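How to Run the Hand-Held Gripper Station at an Open Day

Applies to: Semdale Robotics Learning Center, main hall and side rooms
Intended for: station leads and assistants

This page sets out the procedure for preparing and running the hand-held gripper station during public open days. The station allows visitors to carry out a short two-handed task with the same grippers that staff use when recording demonstrations for the Kassa arm. It was first offered at the March open day and has since been requested by most visiting school groups.

Station leads should read the full page before the day. Assistants need only the sections on setting the table and guiding a visitor.

Before You Begin

You will need the following:

One pair of hand-held grippers, left and right, with cables
One table with a plain top
One open basket
Two or three soft objects from the Rasimley box
The station laptop and its charger
Visitor cards (a pack of 100 is enough for one day)
Alcohol wipes

Charge the laptop the evening before. The Rasimley box is kept on the lower shelf in the equipment room, and the key must be signed out at the front desk.

Setting Up the Room

1. Place the table so that the visitor stands at one long side and the audience stands behind the barrier. Leave enough room for a wheelchair to approach the table.

2. Dim the overhead lights at the back of the room. Leave the light over the table on.

3. Connect the left gripper first, then the right. The recording program, Killcombe, assigns the sides in the order in which the grippers are connected. If the sides are reversed on the screen, unplug both and start again.

4. Let each cable hang to the outside of the visitor's arm. A cable that crosses the table will catch on the basket.

5. Check the white plates on top of both grippers. Each must be firmly attached, and the marks on its face must be clean. Do not put stickers or name labels on the plates.

6. Open and close each gripper fully five times while watching the screen. Both traces should move smoothly from end to end. If one of them jumps, replace the gripper with the spare and report it to the workshop.

Setting the Table

1. Put the basket on the far half of the table with a long side facing the visitor. Make sure it is empty.

2. Put a single object in the middle of the near half, lying flat. Long objects should lie from left to right so that either hand can reach an end.

3. Ask the visitor to take a gripper in each hand and hold both just above the near edge of the table, fingers open and pointing inward at the object. This is the starting position for every attempt.
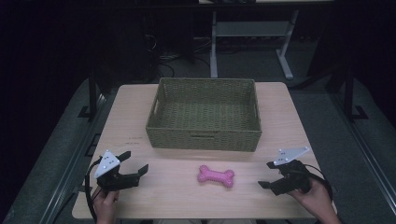
Guiding a Visitor Through the Task

1. Explain the task in one sentence: pick up the object with both grippers and place it in the basket.

2. Demonstrate it once at normal speed. Please do not talk during the demonstration. Visitors tend to look at the speaker and miss the hands.

3. Hand over the grippers one at a time. Show the visitor how to squeeze and release before moving toward the object.

4. Press Start in Killcombe and say "ready." The visitor may begin at once. An attempt is limited to 3000 frames, after which the program stops by itself.

5. If the object falls on the table, allow the visitor to continue. If it falls on the floor, press Stop and set the table again.

6. Offer each visitor up to three attempts. When the line is long, offer one.

7. Play back the last attempt on the screen and fill in the visitor card.

8. Wipe both handles before the next person takes them.

Visitors under the age of 11 must be accompanied by an adult at the table. Smaller children may find the grippers heavy. In that case the adult can hold one gripper and the child the other, and the attempt is saved under "shared."

Common Difficulties

The object turns as it is lifted. Ask the visitor to grip closer to the ends and to raise both hands together.

The grippers strike the rim of the basket. Ask the visitor to lift higher before moving forward. Do not move the basket during an attempt.

The program reports "plate not found." The visitor has usually tilted one gripper too far. Return to the starting position and wait for the message to clear.

The program does not save. Check the free space on the laptop. Earlier attempts may be moved to the shared drive, but they should not be deleted at the station.

Closing the Station

The last attempt begins at 3:30 p.m. Afterward, close Killcombe, unplug both grippers, and coil the cables loosely. Return the objects to the Rasimley box and the key to the front desk. Unused visitor cards go back in the station folder, together with the completed attempt log.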